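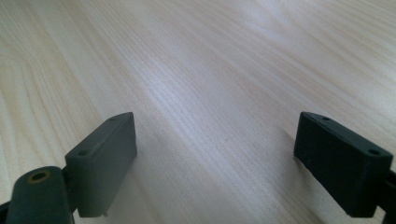
*Pale wood, wavy grain and plenty of shine where the light lands.*

I fell for a tabletop in February, and I'm afraid I've been boring my friends with it ever since. I'd gone into Lusari for a lamp (I still haven't got a lamp!) and came out stroking a sample of pale wood like it was somebody's spaniel.

My old table was a dark, sulky thing that showed every crumb. I wanted something light, with a bit of movement in it, and the grain on this one does wander about beautifully – long streaks running off at a slant, then broader curves that bend and ripple like sand when the tide's gone out.

It wasn't cheap. Sárközi wanted £1,164 for something similar and Murum quoted me £900, legs extra, so I dithered for weeks. In the end I paid £475 for a top on its own and put it on the legs from the sulky one, which fitted after a lot of swearing and one trip out for longer screws.

Looking after it is easy enough. I use a soft cloth, barely damp, and always go with the grain. Mugs get a coaster, even when my sister rolls her eyes, and hot pans stay on the hob. I'm still looking for that lamp.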